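I went to the open day at Graltatell in July expecting to be sold something, and I was. The pitch came from Salvador Teixeira, who runs the Curnell project there, and it went like this: put a gripper in a person's hand, let the person do ordinary things with it, and a robot will learn to do them too. He wants 1000 recordings by fall and 2000 after that.

I asked what counts as a recording. Picking up a bottle counts. So we went out to the patio.

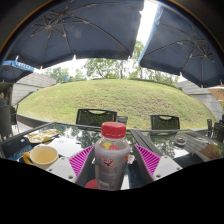
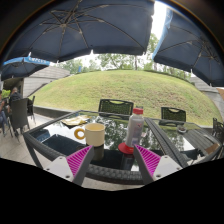
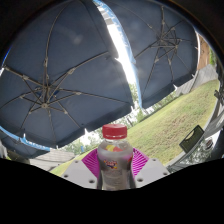 My trouble is with the word "learn." A person holding the tool has already decided which thing on the table matters, how hard to squeeze and when to stop. All the judgment belongs to the hand on the handle. Teixeira says the judgment is in the recordings and the machine will get it out. Maybe so. I asked to see the machine do it and was told the arm was at another site.

Roel Meijer, an engineer on the project, was more careful. He told me they had 338 usable recordings so far and that lighting gives them headaches. I liked him for that. He also said he wouldn't promise a robot that clears tables in his own lifetime, and he didn't look old to me.

The brochure promises one in 9 months.

I don't doubt these people work hard, and I'd go back. But when a company invites the public in to see automation, I think the public should get to see some. We got a person with a tool, and then coffee in the lobby, and a sign-up sheet for the newsletter. I left mine blank.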